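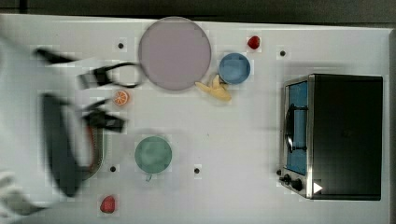

Tercombe Releases Jelow 2, Adding Remote Control to Its System for Teaching Robot Arms by Demonstration

Kitchen table task collection from the Walten laboratory to be made available to universities and nonprofit research groups

WALTEN – Tercombe announced today the release of Jelow 2, the second version of its software for teaching robot arms everyday tasks by demonstration. The new version allows an operator to show an arm a task in either of two ways: by taking hold of the arm and guiding it, or by moving it from a separate station with a handheld controller. Demonstrations made by the two methods are stored in a single format and may be used together when a control policy is trained.

The first version of Jelow supported hand guiding only. Customers who used it for work on tabletops and benches reported that an operator standing at the arm often blocked the overhead camera, and that reaching across a crowded surface was tiring over the course of a shift. Remote control was the most frequent request received by the Tercombe support team following the first release.

"An operator who has set a table at home already knows how to do the task," said Benvinda Amaral, director of demonstration research at Tercombe. "Our job is to make it easy to pass that knowledge to the arm. Some motions are best shown with a hand on the wrist of the robot. Others come out cleaner from the station. With Jelow 2 the operator decides, and can change from one to the other partway through a session."

Together with the software, Tercombe will make available the Walten Table Collection, a set of 1449 demonstrations of kitchen tasks recorded at the company's laboratory in Walten. Operators recorded a total of 1853 demonstrations for the project. Each was reviewed by a second operator before it was accepted, and 1449 met the company's criteria for completeness and smoothness of motion. The remaining recordings will be supplied in a separate folder, with the reviewer's comments attached, for groups that study failed or interrupted attempts.

The tasks in the collection were chosen to resemble what a person does at a kitchen counter. They include lifting a mug by the rim, moving play food from the table to a plate or bowl, standing a bottle in a new position, and opening and closing the door of a countertop toaster oven. Objects are shifted between demonstrations so that an arm trained on the material does not depend on finding each item in one fixed place. A written instruction in plain English accompanies every demonstration, such as "put the banana in the blue bowl" or "move the ketchup to the right of the plate."

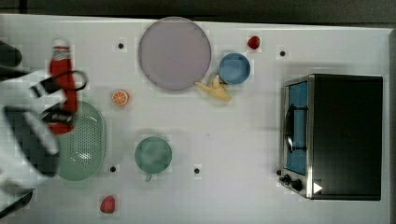 Tall objects were given particular attention. A bottle that is gripped too high will tip when it is set down, and one that is gripped too low brings the fingers close to whatever is standing next to it. Operators were asked to approach such objects slowly, to pause before closing the gripper, and to lift straight up before moving sideways. These guidelines are included in the operator handbook that ships with Jelow 2, which has been rewritten for this release.

The handbook also sets out how a session is run. An operator begins with a short warm-up at the station, reads the instruction aloud, performs the task once, and returns the arm to its rest position. The software marks the start and end of the demonstration automatically, using the position of the arm and the state of the gripper. An operator who is dissatisfied with a demonstration may discard it by pressing one button on the controller. Discarded demonstrations are kept for 2 days and then deleted, unless the laboratory has chosen to retain them.

Jelow 2 introduces several further changes:

Speed limits can now be set separately for hand guiding and for remote control. In remote control, the limit is lowered automatically when the gripper is near the table surface.

The controller gives a light vibration when the gripper meets resistance, so that the operator at the station can sense contact without watching a force display.

Camera views and arm positions are recorded against one clock. Laboratories that previously aligned these recordings with their own scripts will no longer need to do so.

A review screen plays back each demonstration at normal or reduced speed, and permits the reviewer to accept it, reject it or return it to the operator with a note.

Recordings made with the first version of Jelow can be imported without conversion. Instructions written in the earlier version are carried over in full.

Development of the handheld controller was carried out with Krawczyk, the design and manufacturing firm that has supplied gripper fingers to Tercombe since the company's founding. The controller can be used in the left or right hand and connects to the station by cable. Krawczyk will manufacture it and will handle repairs and spare parts. Customers who already own a six-axis input device may continue to use it with Jelow 2, although vibration feedback will not be available.

Trials of the release version were held at the Walten laboratory over the summer. Operators with no previous experience of robot arms were trained at the station and by hand guiding, and their comments were used to revise the controller layout and the wording of on-screen messages. Several found it difficult at first to judge the height of the gripper from an overhead view. In response, Tercombe added an optional side view to the station display and a tone that rises as the fingers near the table.

"People learn the station faster than we expected, and they also tire in ways we did not expect," said Amaral. "Setting a mug down gently forty times takes concentration. We shortened the sessions, and the later recordings are better for it. I would encourage any laboratory beginning this kind of work to plan for short sessions from the start."

Tercombe stated that the Walten Table Collection is intended for research and teaching. It has been recorded with one type of arm and on one style of table, and the company advises groups using other equipment to add demonstrations of their own before drawing conclusions about performance. A second collection, covering drawers, lids and folded cloth, is in preparation.

Availability

Jelow 2 will be available to new and existing customers in October. Holders of a current support agreement will receive the software at no charge. The controller is sold separately by Krawczyk. Universities and nonprofit research groups may apply for access to the Walten Table Collection through the Tercombe website and will be asked to provide a short description of the intended use.

An open house will be held at the Walten laboratory on the Saturday following the release. Visitors will be able to operate an arm by hand and from the station under the supervision of laboratory staff. Places must be reserved in advance.

About Tercombe

Tercombe develops software and workstations for teaching robot arms by demonstration. Its products are used by research laboratories, technical colleges and manufacturers of household equipment. The company is based in Walten.

Media Contact

Tercombe Press Office, Walten
Requests for interviews with Benvinda Amaral and for laboratory visits should be directed to the press office through the Tercombe website.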